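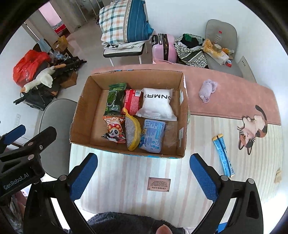
**May — seal bench, day two of the humidity runs**

Chamber was at 90% RH when I got in and had held there overnight, so the new gasket stays. Wajid wants the door log kept on paper until the Calto unit is back from repair. Clipboard is on the hook left of the chamber.

Ran the first batch of crimp-seal film strips, all from the Pacheco roll. Jaw temperature was the thing we argued over last time. Today:

- strips 1–12 at the low setting: peeled clean, no tearing
- strips 13–20 at the middle setting: mixed, mostly tearing at the inner edge
- strips 21–26 at the high setting: film tore before the seal did, every one

Middle setting looks like the place to work, but the spread is too wide to write up. Mekdes thinks the jaws are not parallel. She slid carbon paper through and the mark was fainter on the operator side. I shimmed the lower jaw with one layer of brass and the mark evened out. Need to repeat the middle group with the shim in.

Fin seals are a separate job. The back seam crosses the crimp, and the extra layers there make a small channel that leaks first. Dye went through at that crossing on five of the low-setting pouches and nowhere else.

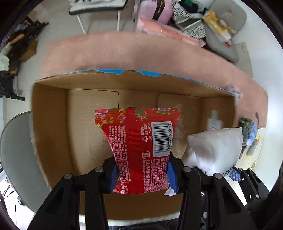
*Entry by Idalina Valente. Checked: E. Frandsen*

**Afternoon**

Repeated the middle group with the shim. Much tighter. Dye test is better too, one leak at the crossing. Dwell time was left alone so we only changed one thing.

The pull tester drifted again after 2:30. Zero was off by a little each time I unloaded it. Re-zeroed between strips and marked those rows with a star. Valter has the calibration weights in the Studia cabinet — please put them back in the foam, the small one was loose in the drawer.

Humidity set for tonight: same as before. Chamber takes up to 96 strips if the racks go in sideways, so I loaded the shimmed ones at the top and the old ones below.

To do:

- order brass shim, we are on the last sheet
- ask Rudomon whether their film has the same coating on both faces
- dwell at 400 ms against the present setting
- new dye, the bottle is nearly out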